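Keeping the Hand Grippers in Tune
Project report, Tzu-hsuan Fu and Nives Parisi

Our part of the Hostimska project was looking after the pair of hand-held grippers, and we ended up loving it! Each one has a marker cube at its base, and the tracking software works out the hand's position from those black patterns. If a cube shifts on its mount, even slightly, every recording after that is off.

So we wrote a setup routine. Wipe the cubes, check the jaw pads for wear, snug up the mount screws, then hold both grippers out over the table and let the tracker find them. The whole thing takes 5 minutes once you've got the hang of it (our first try took 20).
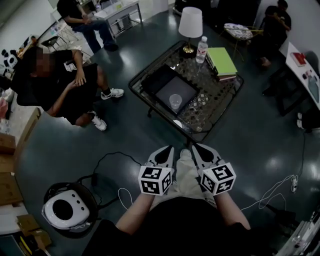
Figure 1. Both grippers held up over the coffee table, marker cubes below the jaws.

The biggest surprise was the left jaw. It kept closing a hair late, and we blamed the software for days before Shih-chieh Tsai took it apart and found a bent return spring. New spring, problem gone – what a relief!

By the end we had logged 2,236 clean grasps out of 2,429. In November we want to try a stiffer cube mount that Chih-ming Fang has already drawn up.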